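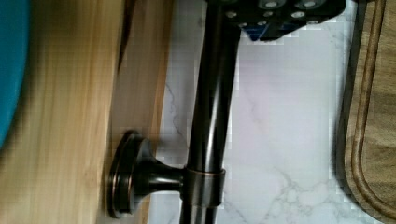
2026年8月8日　文・フローケレル編集室
カテゴリー：かがく・くらし > 水のふしぎ

じゃ口の水はどこから来るの?

のどがかわいた。じゃ口をひねる。水が出る。毎日やってることだけど、その水、きのうはどこにいたんだろう。

答えから言うと、たいていは川か、湖か、地面の下。もっと前は雲。もっともっと前は海だったかもしれない。水はぐるぐる回っているので、どこが「はじまり」かは決められないんだ。

では、雨つぶになったつもりで出発。

■まずは山へ
山にふった雨は、すぐ川に流れるものと、土にしみこむものに分かれる。森の土はふかふか。落ち葉、虫のトンネル、木の根のすきま。そこに水がたまって、ゆっくり、ゆーっくり下へおりていく。だから何日も雨がふらなくても、川の水はかんたんにはなくならない。

川をせきとめて水をためておく大きなかべが、ダム。雨の多いときにためて、少ないときに使う。ちょ金みたいなもの。

■浄水場(じょうすいじょう)
川の水はそのままでは飲めない。どろ、葉っぱのかけら、目に見えない小さな生き物。すきとおった川でも同じ。キャンプで見つけたきれいな小川の水も、そのまま飲んじゃだめだよ。

そこで浄水場の出番。オンドブリッジの町の浄水場を例に、順番に見てみよう。

さいしょは、あみ。枝やごみをとる。大きいものだけ。

つぎは薬をまぜる。水の中の細かいどろは、軽すぎてなかなかしずまない。薬を入れると、どろのつぶどうしがくっついて、わたのようなかたまりになる。これを「フロック」という。重くなったフロックは、池の底へしずんでいく。

それから砂(すな)。あつい砂のそうに水を通す。これが「ろ過」。のこっていた細かいよごれが、砂のところで引っかかる。砂もよごれてくるので、ときどき下から水を流してあらう。砂のおふろ。

さいごに消毒。塩素(えんそ)を少しだけ入れて、ばいきんをやっつける。水道の水がちょっとプールっぽくにおうことがあるのは、このため。家にとどくまでのあいだも守ってくれるので、浄水場で全部なくしてしまうわけにはいかないんだ。

■地面の下の道
きれいになった水は、ポンプで高いところのタンクへ。「配水池(はいすいち)」といって、おかの上にあることが多い。高いところから低いところへ、水が自分の重さでおりていく力を使うから。

オンドブリッジの配水池は、町より51メートル高いところにある。ここから出る太い管は、太さが800ミリ。小さい子ならくぐれそうな大きさ。(くぐらないでね。)太い管からだんだん細い管に分かれて、道路の下を通って、一けん一けんの家へ。葉っぱのすじとか、体の血管にちょっとにている。

町の水道管を全部つなげると2,000キロメートルになるそう。新幹線で行っても何時間もかかる長さ。それがぜーんぶ足の下。

古くなった管は、ひびが入って水がもれることがある。もれる音はとても小さい。だから夜中、車の少ない時間に、長いぼうのような道具を地面に当てて音を聞く人がいる。シューッという音をさがすお仕事。

■じゃ口の中では何がおきてる?
管の中の水は、いつもぎゅうぎゅうにおされている。出口があったらすぐ出たい。じゃ口は、その出口をふさいでいる「ふた」なんだ。

ハンドルをくるくる回すタイプだと、中でコマという部品がうごく。コマの先にはゴムのパッキン。しめるとパッキンが水の通り道をふさぎ、あけるとすきまができて水が通る。すきまが大きいほど、たくさん出る。

ぽたぽた止まらないじゃ口は、パッキンがすりへっていることが多い。力いっぱいしめてもなおらないし、よけいにいたむので、おうちの人に言おう。

レバーを上げ下げするタイプは、中に2まいの板が重なっている。板にはあながあいていて、あなが重なると水が出れる。ずれると止まる。お湯と水をまぜられるのも、この板のずらし方のおかげ。

■使ったあとの水
手をあらった水、おふろの水、トイレの水。こんどは下水管に入って、下水しょり場へ。ここではたらくのは、なんと小さな小さな生き物たち。よごれを食べてくれる。空気をぶくぶく送ってもらって、もりもり食べる。

そのあと消毒して、川や海へ。お日さまにあたためられて、じょうはつして、雲になって、また雨。一周。

油をそのまま流すと、管の中でかたまってつまる。生き物たちもこまる。フライパンの油は紙でふいてから、がおやくそくだよ。

■やってみよう：ミニろ過そうち
おとなの人といっしょにね。

用意するもの：ペットボトル、わた、砂、小石、どろ水、コップ

1　ペットボトルを半分に切る(切るのはおとな)。
2　口のほうをさかさまにして、下半分にのせる。ふたはとっておく。
3　わた、砂、小石の順に、3つのそうを作る。砂は先によくあらっておくこと。
4　どろ水を上からそーっと注ぐ。

下に落ちてきた水の色を、もとのどろ水とくらべてみよう。1回でだめなら、もう1回通してみる。砂をふやすとどうなるかな? わたをぬいたら?

※すきとおって見えても、ぜったいに飲まないこと!! 消毒をしていないので、ばいきんがのこってます。

■ことばメモ
取水(しゅすい)……川や湖から水をとりいれること。
ろ過……すきまの小さいものに通して、つぶをとりのぞくこと。
水圧(すいあつ)……水がおす力。ふかいところほど大きい。
パッキン……すきまをふさぐ、ゴムなどのわっか。

5月にのせた「雲はなぜ落ちてこないの?」も、水のお話のつづきとしてよめますよ。次回は、冬に水道管がこおるわけについて調べてていきます。

このサイトではクッキー(Cookie)を使用しています。くわしくはおうちの人といっしょに「サイトのきまり」をお読みください。　同意する　設定をかえる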